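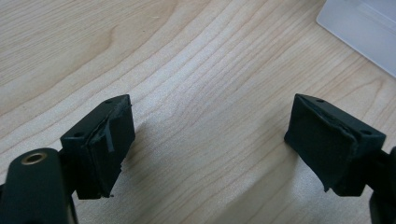
밝은색 목재 표면. 피스섬시는 오는 10월부터 목재 가구 수선비를 지원한다.

피스섬시, 10월부터 목재 가구 수선비 지원
입력 2022년 5월 18일

피스섬(Pistham)시가 고장 나거나 낡은 목재 가구를 고쳐 쓰는 가구에 수선비 일부를 지원한다. 대형 폐기물로 나오는 책상과 식탁, 서랍장의 양을 줄이려는 사업으로, 접수는 오는 10월 시작된다.

시 자원순환과에 따르면 지난해 램리(Lamley) 적환장에 들어온 목재 가구는 1159점이다. 품목별로는 식탁과 책상이 가장 많았고 의자, 서랍장, 침대틀이 뒤를 이었다. 시는 이 가운데 상당수가 다리 흔들림, 상판 긁힘, 서랍 레일 파손처럼 비교적 간단한 작업으로 고칠 수 있는 상태였다고 밝혔다. 반입된 가구는 철물과 유리를 떼어낸 뒤 파쇄해 외부 업체로 보낸다. 처리비는 전액 시 예산에서 나간다.

지원 대상은 시에 주소를 둔 세대다. 한 세대가 한 해에 가구 2점까지 신청할 수 있으며, 수선비의 절반을 시가 부담하고 나머지는 신청인이 낸다. 원목과 무늬목 가구가 모두 해당되고, 소파와 매트리스, 붙박이장은 제외된다. 사업장에서 쓰는 집기도 지원받을 수 없다. 세입자가 집주인 소유의 가구를 고치려면 소유자의 동의서를 함께 내야 한다.

수선은 시에 등록된 공방에서만 가능하다. 현재까지 등록을 신청한 곳은 시내와 인근 헵번(Hepburn) 지역을 합쳐 52곳이다. 시는 여름 동안 현장 확인을 거쳐 최종 명단을 확정하고 시청 누리집과 주민센터 게시판에 공개할 계획이다. 등록 공방은 작업 전에 견적서를 써야 하며, 견적을 넘는 비용이 생기면 신청인과 시 양쪽에 미리 알려야 한다. 견적서에는 작업 범위와 사용할 도료, 예상 기간이 들어간다.

신청 절차는 다음과 같다. 먼저 신청인이 가구 사진과 파손 부위를 적은 신청서를 주민센터에 낸다. 담당 부서가 대상 여부를 확인해 승인서를 보내면, 신청인은 승인서를 가지고 공방에서 견적을 받는다. 작업이 끝난 뒤 공방이 시에 비용을 청구하는 방식이어서 신청인은 본인 부담분만 내면 된다. 승인서를 받기 전에 이미 맡긴 가구에는 소급 적용되지 않는다.

가구를 직접 옮기기 어려운 고령자 세대와 장애인 세대에는 운반을 지원한다. 운반은 클레컴(Clekum) 물류센터가 맡으며, 신청서의 운반 항목에 표시하면 센터에서 전화로 날짜를 잡는다. 엘리베이터가 없는 건물은 층수를 함께 적어야 한다.

시민이 수선 기초를 배우는 강좌도 함께 열린다. 강좌는 램리 적환장 옆 창고를 고친 교육장에서 진행되며 사포질과 오일 마감, 나사 교체, 흔들리는 다리 보강 등을 다룬다. 수강료는 회당 3000원이고 재료비가 포함된다. 미성년자는 보호자와 함께 참석해야 한다. 전동 공구를 쓰는 과정은 별도로 편성하며, 일정은 접수 시작에 맞춰 공고한다.

이번 사업을 두고 지역 공방들의 반응은 엇갈린다. 헵번의 한 공방 운영자는 "식탁 상판을 다시 다듬는 일은 손이 많이 가는데도 새 제품 값과 비교하는 손님이 많아 견적만 받고 돌아가는 경우가 잦았다"며 지원금이 생기면 문의가 늘 것으로 기대했다. 반면 혼자 운영하는 소규모 공방에서는 서류 작업이 부담스럽다는 의견이 나왔다. 청구 후 비용이 지급되기까지 걸리는 기간을 줄여 달라는 요구도 있었다. 시는 청구 서식을 한 장으로 줄이고 월별 정산을 원칙으로 하겠다고 답했다.

중고 가구 매장들은 대상 확대를 요구하고 있다. 매장에서 사들인 가구를 고쳐 되파는 경우에도 폐기물이 줄어드는 효과는 같다는 주장이다. 시는 첫해에는 일반 세대만 지원하고, 신청 현황을 본 뒤 내년 예산을 짤 때 검토하겠다는 입장이다.

램리 적환장의 운영 방식도 일부 바뀐다. 지금은 들어온 가구를 곧바로 파쇄 구역으로 옮기지만, 10월부터는 상태가 나은 가구를 따로 보관해 필요한 시민이 가져갈 수 있게 한다. 보관 기간이 지난 가구는 기존 방식대로 처리한다. 예약 방법과 보관 기간은 아직 정해지지 않았다.

대형 폐기물 배출 수수료는 현행대로 유지된다. 시의회 일각에서 수수료를 올려 수선을 유도하자는 제안이 나왔으나 무단 투기가 늘 수 있다는 우려에 따라 이번 계획에서는 빠졌다.

예산이 모두 쓰이면 접수는 조기에 마감된다. 신청서 양식은 접수 시작 전 시청 누리집에 올라올 예정이며, 자세한 사항은 피스섬시 자원순환과나 가까운 주민센터에서 안내받을 수 있다.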